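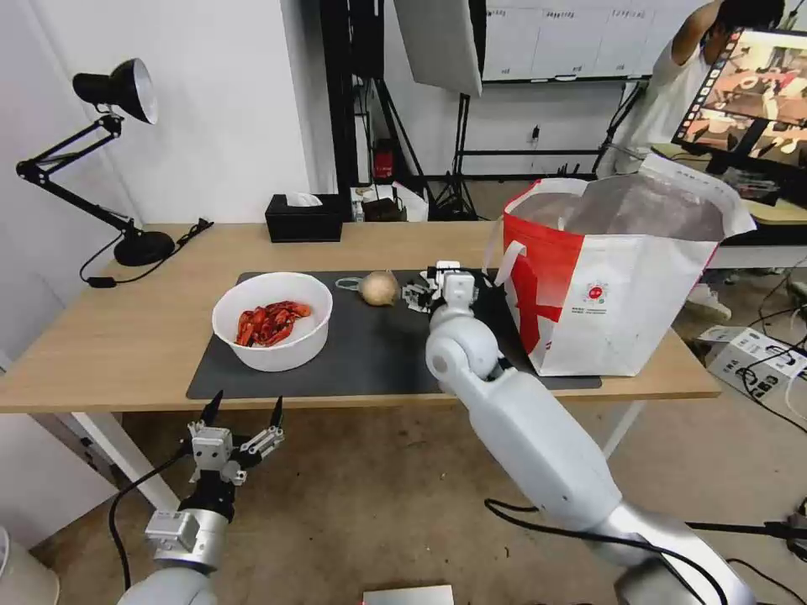

ok quick thread on the planner rewrite before I lose the will to write it up. Lument users, this one affects you, read to the end or at least to the config part

1/ background for new folks. Lument is our bimanual stack – perception in, two arms' worth of trajectories out. The planner inside it is called Mement and until last week it planned both arms as one big problem. Fourteen joints, one search. Slow, and when it failed you had no clue which arm was the trouble

2/ new version plans each arm alone, then a second pass slides the timing so they don't hit each other. If sliding the timing can't fix it, only then does it go back to the joint search. Old idea, plenty of papers on it. We were just lazy

3/ numbers. 1,089 planning requests replayed from logs, same start states, same goals. Median plan time went from 700 ms to 363 ms. Tail is better too but I don't trust my tail numbers yet so not posting them

4/ 29 requests fell all the way through to the joint search. Went through every one by hand. Nearly all are both hands wanting the same patch of table, one small object, one hand reaching over the other. Fair enough, that's what the fallback is for

5/ now the annoying stuff. Thin clear plastic. Depth goes right through it or gives you confetti, the octree sees nothing, planner happily routes a fingertip across. A crumpled produce bag flat on a dark mat is about the worst thing you can hand our perception. An onion is a gift by comparison. Round, opaque, sits there

6/ current hack: if the color segmenter says "something" and depth says "nothing", we inflate that region by a fixed height and call it occupied. Ugly. Works ok. Costs you reach near the real object if they're right next to each other, so grasp candidates on that side get thrown out and the arm comes in from the other side

7/ bowls. The collision mesh for a bowl used to be a convex hull, so the inside was solid as far as the planner cared. Ask it for one dried chili out of the bottom and it tells you no path exists. Correct! given the hull. We now decompose anything tagged "container" into pieces. Slower to load, only happens once per object

8/ open tote bags are containers too but soft ones, and the walls move, so the decomposed mesh is wrong as soon as anything touches it. For now: rigid box around the whole bag, entry only from the top. If someone has a better answer I'm all ears

9/ mixed end effectors. Mement used to assume both hands were the same model (who wrote this. me. in January). With a two-finger gripper on one side and a multi-finger hand on the other, the padding was off on one side always. Padding is now per arm, read from the URDF. Please check your URDF. Really. Half of the bug reports I get are a missing collision tag on a finger link

10/ cables. Not modeled. Still. The wrist limits are set tighter than the hardware allows so you don't wind the thing up, that's the entire cable strategy. I know

11/ config part. The old key "joint_mode: true" is gone. Use "mode: split" (default) or "mode: joint" if you want the old behavior back. If you leave the old key in, it logs a warning and goes with split. I wanted it to crash, got outvoted

12/ also the timing pass has a "patience" setting. It's how long one arm may sit and wait for the other. Default is low. If your left arm looks frozen it probably isn't, it's waiting its turn, check the state topic before you file somthing

13/ Marulanda (the replay tool) can now show both timelines stacked with the waits marked in gray. Best thing in this release imo, and it was an afternoon of work. You can drag the wait and it re-checks collisions live. Found two bugs in my own code in teh first ten minutes

14/ next up is Darkitz, which is the perception side, and the plastic problem lives there. Trying a small model that guesses at height from color only, just for the regions where depth gives up. Too early to say. It thinks shiny mat = puddle

15/ branch is up, docs are half done, the migration page is the half that's done. If your plans get slower on split please send me the log and not a screen recording, I can't replay a screen recording

16/ someone asked already: no, it does not plan for people walking into the workspace. Keep your safety layer. Separate process, separate thread some other day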